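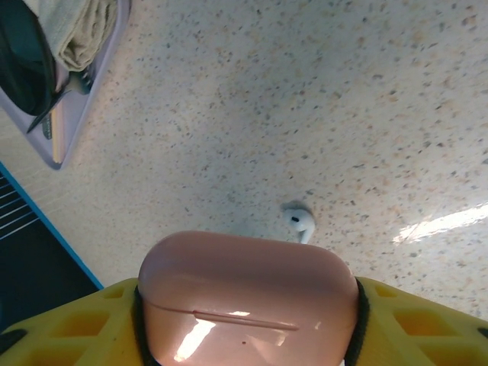
Um estojo cor-de-rosa de auriculares sem fios.

Junho
Por Lev Ivanyshyn

Na linha que liga Dumgate a Prascombe, a viagem da manhã faz-se quase sem vozes. Entrei na carruagem às sete e dez, com um caderno no joelho, e durante vinte minutos ouvi apenas o aviso das estações e uma criança que queria descer. Os outros passageiros ouviam também, mas cada um a sua coisa.

Quando cheguei a este país, aprendi a língua nos comboios. Não tinha dinheiro para muitas aulas, e por isso sentava-me perto das pessoas que falavam mais alto. Assim aprendi os nomes dos peixes, as doenças dos joelhos e várias maneiras de falar mal de um cunhado. Hoje, um estrangeiro que quisesse usar o mesmo método teria de esperar muito tempo por uma frase completa.

O hábito de levar o som no ouvido é antigo, claro. Havia o rádio pequeno encostado à cabeça nas tardes de futebol, depois vieram as cassetes, e os fios que saíam dos bolsos e se enrolavam em tudo. O fio tinha uma utilidade que só percebi depois: via-se de longe. Quem queria perguntar as horas procurava outra pessoa. Agora o auricular desaparece debaixo do cabelo, e já me aconteceu contar metade de uma história a um homem que estava a ouvir um concerto.

Em Prascombe existe, desde há dois anos, um grupo que se interessa por estas questões. Chama-se Skarorance e reúne-se numa antiga loja de ferragens, atrás do mercado. Os seus membros gravam os sons da vila: o portão da escola, a chuva no telhado do lavadouro, a máquina de café da pastelaria Hirose antes de abrir ao público. O arquivo tem já 3000 gravações, quase todas muito curtas, e qualquer pessoa pode ir lá escutá-las.

Passei uma tarde nessa loja. Pensava encontrar gente zangada com a tecnologia, mas metade dos presentes tinha chegado com auriculares nos ouvidos. Uma professora reformada explicou-me que ouve romances enquanto passa a ferro e que nunca leu tanto na vida. Um rapaz que trabalha no armazém disse que, sem música, o turno da noite lhe parece ter o dobro das horas. Perguntei-lhe se não sentia falta dos colegas. Respondeu que os colegas também ouvem música.

Escutei depois uma gravação do mercado feita numa manhã de inverno. Dura dois minutos. Distingue-se uma mulher que vende couves, um carrinho com a roda estragada e, por trás, alguém que assobia sempre o mesmo pedaço de uma canção. Pedi para a ouvir outra vez – e deram-me, naturalmente, uns auscultadores.

Há no silêncio dos outros uma certa delicadeza, tenho de reconhecer. Ninguém me obriga a ouvir o seu gosto musical, e em certas carruagens da minha juventude isso teria sido uma bênção. Também compreendo quem sai de casa cansado e precisa de uma porta para fechar.

No regresso a Dumgate sentou-se à minha frente uma senhora com um saco de cerejas. Tirou o auricular do ouvido esquerdo, perguntou-me se aquele comboio parava no hospital e ficou a falar comigo até lá. A irmã ia ser operada à anca, as cerejas eram para as enfermeiras, e o cunhado, segundo percebi, não tinha ajudado em nada.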